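Reading time: 2 minutes

Keep-out distance (garden and grounds robots)

The keep-out distance is the gap a working robot has to leave between its moving parts and anything it hasn't been told to touch. I've been writing up entries on outdoor robot practice for a while now and this is the one people write in about most, usually because they've mixed it up with the stopping distance (a different thing, see further down!).

Where the number comes from

Most of the small groups I know work from the Clomgate notes, a set of house rules that got passed around so much that everyone started treating them as a standard. They aren't one, and they carry no legal weight at all. What they say is simple enough: pick a distance for each kind of object, write it down before the arm moves, and don't change it halfway through a run. The first version had 372 separate entries, one for nearly every object you might meet outdoors, and it was a nightmare to use. Solomiia Nazarenko cut it down to a handful of groups in the second edition, and I still think that's the best thing that ever happened to it.

Hard and soft objects

Walls, kerbs, posts and tree trunks count as hard. Leaves, hedges and long grass count as soft, and you're allowed to brush against them at low speed. Trunks cause the arguments. Bark marks easily, so the Doresell version of the rules puts young trees in a group of their own, with a wider gap. I'm with Doresell on this one, though the Bustamante people think it's fussy and have told me so at length.

If the job is to touch the tree, the gap is lifted for one gripper only. The other keeps its full distance from everything, even if it's just hanging over lawn with nothing to do.

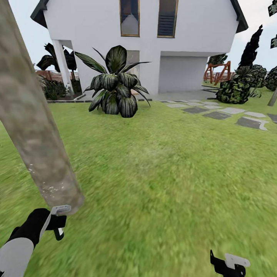
Simulated garden, left gripper close in at the trunk, right gripper low over open grass.

Simulated runs

The same distances apply in simulation. Some groups relax them (nothing gets broken, after all), and then they wonder why the habits turn up later on a real arm. The Clomgate notes ask for up to 2,000 simulated runs per task before going outside, which I find a lot for a simple reach, but for anything near a trunk or a window I'd go along with it.

Not to be confused with

Stopping distance, which is how far the arm travels after the stop signal. It has to be smaller than the keep-out distance. Fladel prints both on the same line of its checklist, and I do wish they'd split them up.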